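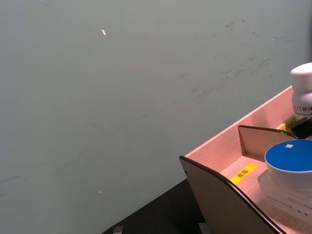
Scuff marks on a painted wall, with a wooden organizer at right.

Repainting obligations at the end of a lease
Reading time: 4 minutes

Motbridge_Tenancy wrote:
Members are asked to share their experience of wall marks at checkout. The Ramley lease, clause 52, requires walls to be returned "in the condition received, fair wear excepted." It does not define fair wear.

o.dmytriv wrote:
My position is that light scuffing is fair wear after two years of occupancy. I was charged $90 for one wall at Guser Court and disputed it in writing. The charge was withdrawn.
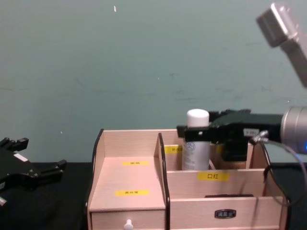

I would advise any tenant to request the paint date before paying. A landlord who cannot supply it has a weak claim.

colombo_lettings wrote:
I must respectfully disagree. Paint age affects the amount owed - it does not remove the duty to clean. Most scuffs come off with mild soap, and a tenant who has made no attempt should expect a deduction.

o.dmytriv wrote:
Soap left shiny patches on my flat paint. The clause should state which method is acceptable.

Motbridge_Tenancy wrote:
Both points are noted. The revised wording will be posted in March. Until then, please submit disputes on the standard form.

Orest Dmytriv (o.dmytriv) has asked that his letter be added to the thread. It is filed under reference 3463.

Recent topics
Nail holes and filler
Deposit deadlines
Carpet cleaning receipts
Shared hallway repairs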